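Ticket 924: Mass intentions missing from printed bulletin
Parish: Lindow mission parish
Software: Drevenano Parish Office
Status: Closed

Reported: The November bulletin prints without Mass intentions for the outstations. The main church prints fine. Our register holds 3,104 entries and all of them show on screen. 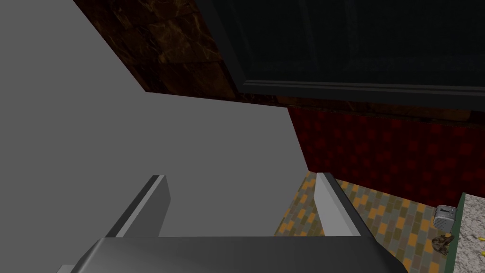
Reply from support: Please open Settings, then Calendar, and tell us which stations have a tick beside "Public."

Parish: Only the main church and Malinowski chapel are ticked. I ticked the rest and printed again. There are still 29 intentions missing.
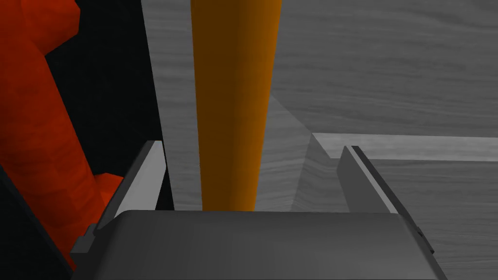
Support: Those entries were probably imported from the old Jorkard file, which stored the station name in the notes field. Run Repair Stations from the Tools menu and save a backup first. Then print a test page.
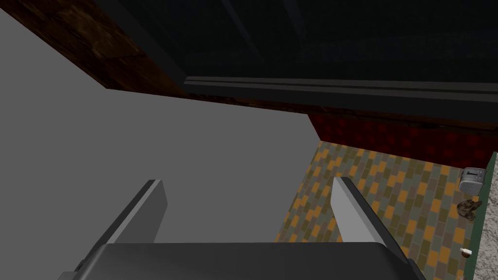
Gripper with two flat fingers

Parish: Repair ran at 4:15 p.m. and fixed 27. The last 2 have no station at all.

Support: Those need to be set by hand. Open each one, pick the station, save.

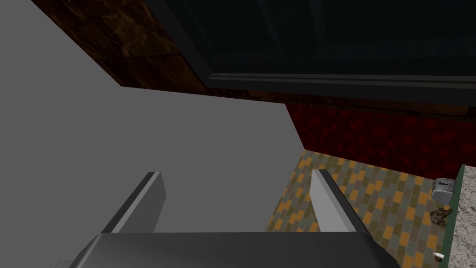 Open gripper, dark brown wood surface at top

Parish: Done. All intentions now print. Please close.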